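3.2 Setting and procedure

The study was carried out in Amcombe, a small town where most of the housing was built in one period by one company. The apartments have therefore almost the same plan, and this was useful for us, because differences in how a family uses its rooms cannot be explained only by differences in the walls. From the register of the housing office we selected 400 addresses. Letters were sent in October, and a second letter went to those who did not answer the first one.

Each household that agreed to take part received a paper diary for one week. In the diary the members wrote down where they sat, for how long, and what they were doing at that time. We asked them not to change their habits for the study, although we know from earlier work (Bang 2021) that people tidy their living room when they expect that somebody will ask about it. The diaries gave 1092 entries which were complete enough to be coded. Entries without a time or without a place were left out. 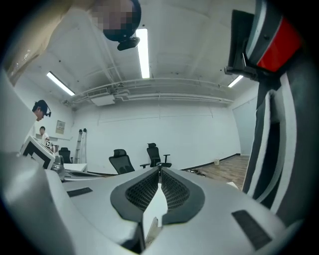

Figure 3. A clear plastic cup or container on a surface, and a person in dark gray track pants with white stripes.

The coding followed the scheme of Sipos, with two changes. First, we separated "eating" from "drinking only," as in the original scheme these are one category and the short pauses with tea or water disappear inside the longer meals. Second, we added a category for objects which stay on a table or a shelf between two uses. In the interviews such objects were often called "waiting things." A respondent from the Gerkach block explained it in this way: "The cup is not dirty and it is not clean, it is mine until the evening."

This second category was the most difficult to code. Two coders worked separately on the same material and then compared their results. They disagreed on 47 entries, and nearly all of these concerned drinking vessels and reading glasses. In such cases we went back to the words of the diary. If the writer used a possessive form ("my cup," "her glass"), the object was coded as waiting; if not, it was coded as left over. We admit that this rule is simple, and that it depends on the writing style of the person - some respondents use possessive forms for everything in the house.

3.3 Clothing and the time of day

In the pilot interviews several people connected their place of sitting with what they were wearing. After changing from work clothes to home clothes they moved from the chair to the sofa, or to the floor. For this reason we added one question about clothing to the diary. The answers were grouped as outdoor, work, sport and home clothing. Sport clothing made a problem, as many respondents wear it at home without doing any sport. We kept the word which the respondent had chosen and did not correct it.

The coded entries were stored in the Cestum archive together with the questionnaire. Names and apartment numbers were removed before storage.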